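## Sostar hand-held gripper, ribbed pads

The Sostar is a two-finger gripper you work by hand. It is sold for trying out grasps and recording them before you commit to fitting an arm. The linkages are matte black plastic and the pads are blue, with fine parallel ridges along the inner faces. Pads are sold in pairs and fit the same angular holders as the older smooth type.

**Order code:** 1369
**Pads in the box:** one ribbed pair, one smooth pair
**Spare pads:** packs of 20

### Ribbed or smooth?

Danilo Galang ran both pad types at Prirau in November, along with the Saragih gripper we also stock. Each was given 53 picks from a cloth-covered table, using empty snack wrappers, small boxes and soft pouches.

- Boxes: no real difference between the pads.
- Pouches: smooth pads did slightly better, as the ridges tend to catch on drawstrings.
- Wrappers: ribbed pads were clearly better. Thin film slides on the smooth type unless you squeeze hard.

The Saragih opens wider but is heavier in the hand, and its pads are glued on. If you mostly handle light packaging, buy the Sostar. For larger items we would still point you to the Saragih.

### Using it on wrappers

Come in from the side with the fingers open and bring both pads up level before closing. A torn wrapper is best taken across the middle - the open end folds over if you grip too near it.

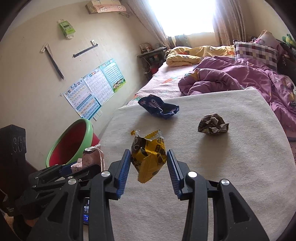 *Ribbed pads either side of an opened yellow snack wrapper.*

Wipe the ridges with a damp cloth after greasy packets. Do not use solvent on the pads or holders.

### Delivery and returns

Sent from our Gurnurley store. Unused grippers can be returned within 22 days; opened packs of pads cannot.

Page updated March 11, 2020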